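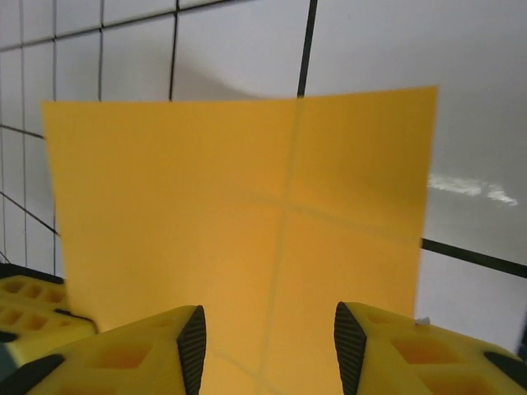
Crafts > Paper and Film > Window Hangings

How to make a coloured window hanging

Coloured film lets enough light through to throw a patch of colour on the floor by mid-morning. This hanging uses squares of it in a light timber frame and takes an afternoon, plus drying time for the glue.

What you need

Translucent film or heavy tracing paper in two or three colours
A narrow timber frame with the glass and backing removed
Clear-drying craft glue
Fishing line and 2 small screw eyes
Steel ruler, craft knife and cutting mat

Choosing colours

Hold each sheet up to the window before you cut. Orange and yellow stay bright on a grey day. Dark blue goes nearly black unless the sun is right behind it. If you can see the window bars through the sheet, it will glow nicely.

Cutting

1. Measure the inside of the frame and draw it full size on scrap paper.
2. Plan your squares on the drawing, allowing a 5 mm overlap at each join.
3. Cut against the steel ruler with a fresh blade. Two light passes are better than one heavy one.

Joining

4. Run a thin line of glue along one edge and lay the next square over it. Press for 40 seconds.
5. Work across in rows, then join the rows. Wipe off any extra glue with a damp cloth straight away.
6. Leave it flat overnight under a heavy book, with baking paper on both sides.

Hanging

7. Glue the finished panel to the back of the frame.
8. Put the screw eyes in the top edge and tie on the fishing line. A north-facing window gets the best winter sun here in Soner, but any bright one will do.

Written by Rhiannon Price

12 shares | 2 comments

Contact us | © Nustlow Crafts | Back to top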